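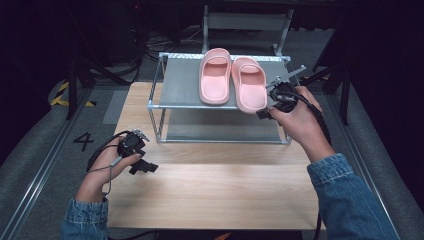
M. Alvarado

Pink slides and a small rack

In July we moved to a smaller flat in Nodthorpe, and the entrance has very little room for shoes. For the first weeks everything was lying behind the door, and each evening somebody had to push it aside with the foot. So I bought a rack with two shelves, and my pink slides are now living on it.

The rack is light. I can lift it with one hand, also with shoes on it, and this is good when I want to sweep. It has silver-grey aluminium tubes, a post in each corner, and two grey shelves with an open space between. I ordered it from Mirkoren, where it was written as 500 mm long. The piece of wall beside our door is 508 mm, which I measured twice before I paid. It was a little bit exciting to push it in for the first time.

Building it took me one Saturday morning with a long coffee in the middle. The tubes go into the corner pieces quite hard. My advice is to put all of them in only halfway, look if the rack is standing straight, and then press them to the end. The first time I did it in the other order and I had to take one side apart again.

The slides are the shoes I use most, so they have the top shelf. They are salmon pink, with a thick sole and a wide strap over the front. I put them with the heels to the back and the straps to the front. My sister's family in Horby puts all shoes the other way round, so that one can step directly into them, and we have already discussed this more than it deserves. 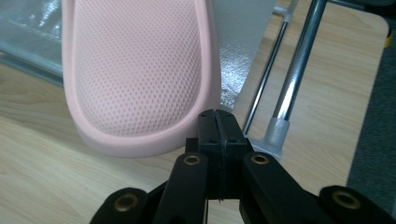 The footbed with its rows of small dots, and the smooth rim around the heel.

I like these dots under the foot, especially in the morning when I have no socks. They do collect dust, I must say. A soft nail brush and some washing-up liquid are enough. I brush along the diagonal rows, then I rinse with lukewarm water and let the slides dry in the shade. Once I left a different pair on the balcony in strong sun, and after that they were too small for me. The pink ones I keep inside.

The rim is easier, you only wipe it. At the heel the colour seems lighter to me than in the middle.

The table is from our old kitchen. It has a fine grain and a light beige colour, and there is a seam across it where two panels meet. Crumbs love this seam. 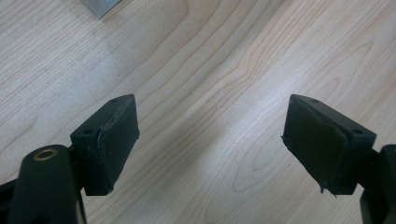 We clean it with a cloth that is nearly dry, always in the direction of the grain, and for the seam I use an old toothbrush. Twice a year I would like to oil it, but I have not found the time, and I am also not sure which oil is right for this wood. If a reader knows a good one which does not smell for a whole week, please write to me.

Next I want to find a tray for the lower shelf, for the rainy days. It may not be longer than the rack, and the ones I saw until now were all too high to slide in.

Contact | © M. Alvarado | Back to top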